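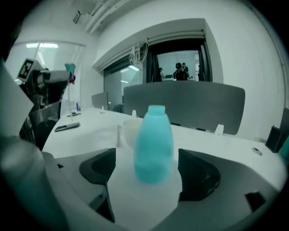 Notes for the Friday slot, Ruawai robotics club.

Start with the numbers. We set out to record 200 runs with the hand-held gripper and finished with 286. Each run is one pick and one place, done by hand, and the arm learns from the recordings.

Say who did what: Kiri McKinnon kept the log, Hemi and Shayne Katene took turns on the gripper. Mention the spreadsheet mix-up if there's time.

Next point – grip angle. Upright things and slanted things went in separate folders, and we should have done that from the first day. 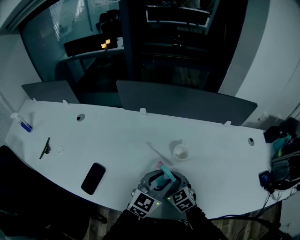
Rhun Parri asked at the practice talk whether 286 runs is enough to train on. Answer: for one task, we think so. For the Samport heat we want 1050.

Then hand over to Ashton for the budget slide.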